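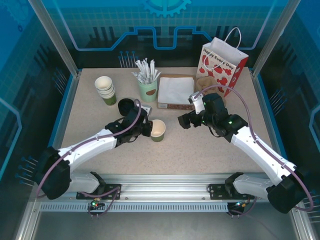 Paper cup

A paper cup is a throwaway cup made of paperboard with a thin lining that keeps the drink from soaking through. It's what most of us get when we order a coffee to go, and it's the main character of the takeout counter, along with its lid, its napkins, its stir stick and whatever bag the bread goes home in. I've been writing up everyday tableware for this site for a while now, and I'll admit the cup is my favorite (I have a shelf of them, rinsed, and my family has stopped asking).

How it's made

Paperboard comes off a big roll that has already been coated, usually with a very thin layer of plastic, sometimes with one made from plants. The printing goes on while the sheet is still flat. Then a die cuts out curved blanks shaped like a fan, and each one gets wrapped around a cone-shaped form and sealed up the side with heat. A separate round piece becomes the bottom. Last of all the top edge is rolled outward into a rim. That little roll does a lot more than you'd think! It stiffens the whole cup, it gives the lid something to snap onto, and it's a good deal nicer to drink from than a raw cut edge.

If you want to see the seam, hold an empty cup up to a lamp. There's a darker stripe where the two layers overlap. Arne Weidemann, who taught me most of what I know about board, always drinks from the side opposite the seam, and now I do too, because a lid with its sip hole right over the seam can dribble down your sleeve.

Hot cups and cold cups

Cups for hot drinks are normally coated on the inside only. Cold cups are often coated on both sides, because an iced drink sweats and the outside would go soft. Old cold cups were waxed instead, and if you ever poured cocoa into one of those as a kid you'll remember the film floating on top.

A single-wall cup is the plain kind, one layer of board, and it gets hot in the hand fast. People slip a sleeve over it, or double up two cups (wasteful, but I've done it). Double-wall cups have a second layer with a pocket of air between, and ripple-wall cups have a wavy outer wrap that does the same job.

Stacking

Cups are tapered so they nest. The taper is what lets a cafe keep a whole morning's worth in a corner of the counter, and the recessed bottom keeps one cup from jamming hard into the next. Usually, anyway. In damp weather they cling together like crazy, and the trick is to twist as you pull and not squeeze the rim.

Should the stack sit rims up or rims down? I've had this argument more times than I can remember. Rims up is quick to grab from and lets you drop a fresh sleeve of cups in, but dust can get into the top one. Rims down keeps the drinking side cleaner, as long as the surface under it is clean. Annelore Petersen runs the coffee corner at Zenport and is firmly in the rims-down camp. I'm rims up, and I just toss the top cup if it's been sitting overnight.

Lids

Lids are sold separately from cups and the sizes don't always match between makers, which catches out everyone who has ever stocked a break room. Go by the diameter across the rim. The number of ounces won't tell you, as a short wide cup and a tall narrow one can hold the same amount and take different lids. Flat lids suit plain coffee and tea. Domed ones leave space for foam or whipped cream. Black and white are the usual colors, and you'll see more and more molded fiber lids, which I like the feel of but which go a bit fuzzy if you're a slow drinker.

To seat a lid, press down on the far side first and work both thumbs around toward you until you feel it click. Then give the rim one more press over the seam.

What goes around it

A drinks table needs surprisingly little. Cups at one end, lids close by, then the stirrers, then napkins, then the food. Stir sticks may be wood, plastic or paper, and the individually wrapped ones are a favorite where lots of hands are reaching into the same holder. An upright holder works better than a dish, as the sticks fan out and you can take one without touching the rest. Napkins do well on a small tray, which keeps the bottom of the stack off any puddles.

For rolls and pastries, a paper bag with rope handles is the cheerful option and stands up by itself when it's opened out properly. Flat-handled bags are cheaper but flop over.

Buying and storing

Cups are sold in sleeves and cases. The case I split every February with Gemechu Yilma holds 2,000, far too many for two households, and we're still working through the one with the green stripe. Keep them in their plastic, off the floor, and away from anything with a strong smell. Paperboard picks up odors, and I once served a whole birthday party tea that tasted faintly of candles.

After use

The lining is the tricky part. Some paper mills can separate it from the fiber and some can't, so whether a cup goes in the recycling depends on where you live. Check your local list. Cups marked compostable generally need an industrial composter, and mine sat in the backyard heap through two summers looking almost new. Lids and sleeves should come off first. A plain sleeve can nearly always go in with the cardboard.

See also: cup sleeve, stir stick, paper napkin, gift bag, bread roll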